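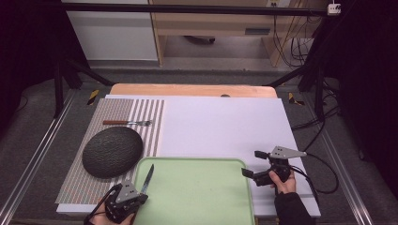
Handling Rules for Knives and Forks in Two-Gripper Table Setting
Student project report, Wosard Lab Course, Salem
Wednesday, February 18, 2026

1. Purpose
The Demimier project records table-setting tasks performed by a person using two hand-held grippers. Our group was asked to write the safety and consistency rules for the cutlery part. The course handbook covers powered arms in detail but has little on sharp objects moved by a person at close range.

2. Existing rules
The Gorkden checklist, used by the course since June, has 17 items. Most concern cables, floor marking and the emergency stop. Only two mention the object being held, and neither says which way a blade should face.

3. Proposed rules
3.1 A knife is gripped by the handle. The blade points away from the operator and from the free gripper.
3.2 The free gripper stays open and outside the path of the blade until the knife has been released.
3.3 Cutlery starts in the tray and goes back to the tray when a trial is abandoned.
3.4 Cable slack is kept beside the work surface, clear of both wrists.
3.5 A second person watches each session and may stop it without giving a reason.
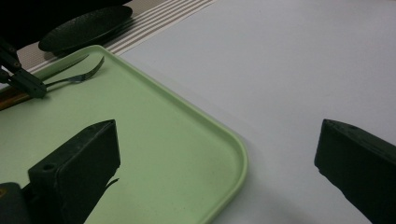
3.6 Utensils in the tray must not cross. Crossed handles led to double picks in our early trials.

4. Review of recordings
We checked 1,238 recorded episodes against the draft. Rule 3.2 was broken most often, usually when the operator reached for the next item too early. Around 2 percent of episodes could not be judged because a gripper hid the blade.

5. Open points
Rule 3.1 does not cover serrated knives. The wording of 3.4 needs a minimum distance, which we did not measure.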